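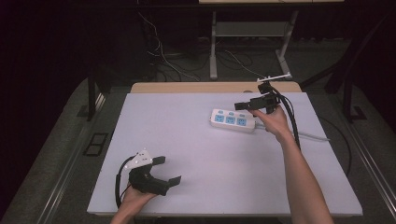
Sidra Rind reckons I've lost the plot and the Clurnard teaser is just a trailer with the good bits taken out. Sidra, I love you, I'm going to argue with you for the next hour. Thread!

So for anyone who's been offline: Clurnard finally has a release month. It's October. We got a teaser, a poster and a cast list all in one go last night, after what feels like an entire childhood of "coming soon".

Quick catch-up. Clurnard is the new one from Agnes Dalen, who did Nirklow, the movie about the ferry town where the ferry stops coming. If you haven't seen Nirklow, please go and do that and then come back, I'll be here with a cuppa.

Leads are Linnea and Leif Björklund, playing siblings, and yes they're siblings in real life. I was worried about this. Real siblings on screen can be weirdly stiff with each other? But there's a bit in the teaser where she takes the torch off him without asking and he just lets her, and I completely believed it.

Arvid Hedlund is in it as well, third on the poster, and he's in the teaser for maybe a second and a half, standing in a doorway in a dressing gown. No lines. My favourite thing in the whole teaser.

The plot as far as anyone knows: two siblings inherit a shut-down picture theatre from an aunt they barely met, and somebody has been turning up to the late session the entire time it's been closed. That's the whole synopsis. I'm in.

The poster! Mustard yellow, the theatre's front doors, and the title in those clip-on marquee letters with the second R hung slightly crooked. Wait, no, there's only one... no there are two Rs. C-L-U-R-N-A-R-D. Right. The second one's crooked. I've looked at this poster too much.

Tagline is "Doors at nine". Very restrained. The Nirklow tagline was practically a paragraph.

OK, Sidra's actual complaint, because I should be fair to her. She says the teaser runs 61 seconds and you don't hear a full sentence of dialogue in it, so how is anyone meant to know if it's a comedy or a horror. And she's right that you can't tell! There's a laugh at the end that could go either way.

But I think that's how Dalen works. The Nirklow teaser was all gulls and a vending machine, and everyone decided it was a thriller, and then half my row was crying by the end and the bloke next to me offered me his serviette.

Where I will give ground is the music. It's the slowed-down kids' choir thing again. I'd be very happy if we could all retire the slowed-down kids' choir.

Someone's asked about the money side. Lumerix are distributing, same as last time, and I still haven't forgiven them for Nirklow opening on 2 screens near me, both at lunchtime. I took a half day of annual leave to see that film. My boss thinks I had a dental appointment (hi if you're reading).

They say this one's going wider. They also said that last time, so I'll believe it when I see the session times.

Filming was mostly up in Bielecka, in a proper old theatre that had been sitting there locked. Dalen put up a long post about it back when they were shooting and it's worth digging out. She wrote that they kept the original seats and the crew had to be told which ones would hold a grown adult.

She also said the projection booth was so narrow they had to rewrite a scene for it, because it was meant to be a three-person argument and they could only fit the siblings and the camera. So now Hedlund's character shouts his bits up from the foyer. I think about this constantly.

A few people in the replies want to know if it's connected to Nirklow. Officially no. Unofficially, there's a ferry timetable stuck up behind the candy bar at the 40-odd second mark and I've paused on it so many times my laptop's hot. I can't read it. If you can, my DMs are open.

Leif's hair is also a topic, apparently. It's a beard and a mullet, he's committed to it, leave him alone. My cousin has had the same haircut since high school and nobody has made a thread about him.

Linnea is who I'm most excited for, though. She had about four scenes in Nirklow and walked off with every one. The bit with the thermos! I was furious when she wasn't in the last half hour, so to see her name first on a poster, I did a little noise on the tram.

Update: Sidra has now replied to the thread with one word and it's "choir". Fine. She gets that one.

Second update: the teaser's at 2652 likes on Dalen's own page, which I know is small beer compared to the superhero stuff, but I remember when the Nirklow one had fewer likes than a photo of my sister's dog. Go and give it a watch, it costs you a minute.

Also, several of you have asked about a rating and a runtime, and there's neither yet. The poster just says "check the classification". Please stop sending me the fan wiki, it says the movie is four hours long and stars a horse.

I'm planning to get a group together for opening week, evening session this time, none of this lunchtime business. Anyone who's local and doesn't talk through the ads (talking through the ads is fine, talking through the trailers isn't, I've got standards), sing out and I'll add you to the chat.

Sidra's coming, by the way. She says she's only coming for the choc tops. She's already asked for an aisle seat.

Right, the kettle's on and I'm going back to the ferry timetable. I reckon the third line down starts with an N.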